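Jui-lin Yang
Letter sorting, table version. Notes from setting this up again in September, posted as a thread in case it saves another parent or classroom aide an evening.

1/
Materials: foam alphabet letters, plastic plates with a raised rim, one flat table. The letters are the thin bath kind. Ours are a mix of two sets, which matters later.

2/
Why plates and not bowls. A bowl stacks the letters on top of each other and the child digs. On a plate with a shallow well they stay in one layer, and the rim stops them from sliding onto the table. Side height is the only spec I care about.

3/
Plate size: the well should hold three or four letters with gaps. If letters touch, younger kids read the cluster as one shape. I tried nine on a dinner plate once and the session turned into pushing foam around.

4/
Start with three letters per plate. Choose letters with different outlines first, then letters that share a part. P and D are a good early pair: both have a straight back and a curve on the right, and the difference is how far down the curve goes.

5/
Do not straighten the letters before you start. Drop them in and leave the rotation as it falls.

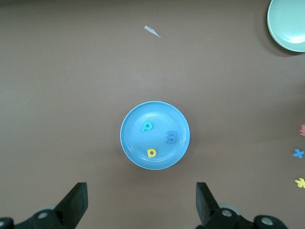 P, D and a sideways E on the blue plate.

6/
The E is the useful one in that group. With the prongs pointing down it gets called an M, or a 3 if the child tilts their head. Let them say M. Then ask them to turn it until it is a letter they are sure of. Most will pass through W on the way, and that is a fine discussion to have.

7/
Color. A blue letter on a blue plate is hard to find. The yellow D is located at once, the E is located last, and the delay has nothing to do with knowing the letter. If you are recording which letters a child knows, swap the plate before you write anything down.

8/
If you are not recording, keep the low contrast. It makes them trace the edge with a finger, and edge tracing is half the exercise.

9/
Second plate: I use a pale mint one for the answers. Child names a letter, moves it across. Keep the two plates a hand's width apart or more – closer than that and letters get flicked over the gap without being named.

10/
Table surface. Matte is better than gloss under a ceiling light. The plates throw enough glare by themselves. A plain brown top works well, and so does a sheet of kraft paper taped down at the corners.

11/
Mixed sets. Our older letters came in a Skanico bag and the newer ones from Grisora. The new ones are slightly thicker, and a sharp child will sort by thickness and ignore the letter entirely. Pick one set per session. I keep them in separate zip bags, labeled.

12/
Inventory, for those who asked: 41 letters in total across both bags, after losses. No Q. Two are chewed but legible.

13/
Session length is seven minutes here. After that the letters become food on the plates and I serve dinner with them. I no longer fight this.

14/
Cleaning: warm water, a drop of dish soap, flat on a towel overnight. Do not wring foam, the thin strokes tear. E loses its middle prong first. F after that.

15/
Next thing to test is lowercase, where b, d, p and q make rotation a real problem instead of a warm-up. I need a set where the foam is the same color on both sides – with ours, flipping is allowed and it ruins the b/d question. Recommendations welcome, ideally not sold in packs of ten.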